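June 1, 2020

Up at six. Coffee on the back step, then started on the hall closet, which I have been putting off since January. It took the whole morning and part of the afternoon.

Most of it was easy. Coats nobody has worn in years went in one pile, and the vacuum attachments for a vacuum we no longer own went in the trash. Found the receipt for the Vekley heater, $138, and the warranty card still blank. The heater quit two winters ago. Threw both out.

Behind the coats were four boxes from the Proltberg apartment that were never unpacked. One was all books. I kept the two atlases and put the rest by the door for the Cifuentes shop, if they are taking donations again. I called and got the machine. One box was cables. One was dishes wrapped in newspaper, nothing broken. The last one was mixed and I left it until after lunch.

Lunch was soup and the end of the bread. Teodoro Urquijo called while I was eating. He wants to sell his truck and asked what I thought of 420 for the old camper shell by itself. I told him to ask 600 and see. He said he would think about it, and then talked for a while about his knee.

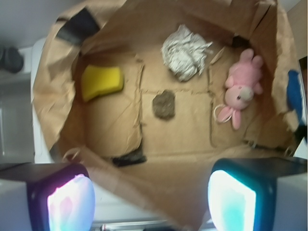

Went back to the odds and ends at one thirty. I don't have a good system for small things, so I just put them down wherever there is room and decide later. A torn-open paper bag does fine for that. The pink bunny is the one I can't decide on. It has a loop of cord or ribbon on it, so it could hang from a hook, but I don't know what hook. My sister might want it for the baby. The yellow sponge can go under the sink. The ball of foil is trash and so is the little rough brown square, unless I think of a use for it, and I doubt I will.

Vacuumed the closet floor and wiped the shelf. Measured the shelf for bins while it was clear. It is 40 inches across, so three of the Purnano ones should fit side by side with a little left over. Did not order them yet. I want to see if the lids come separately.

Put the coats we are keeping back on the rod. The door closes all the way now.

Rain around four, not much of it. Watered the tomatoes anyway. Chicken and rice for dinner. My back is sore from the boxes and I am going to bed early. Tomorrow the bank, stamps, and call the shop again about the books.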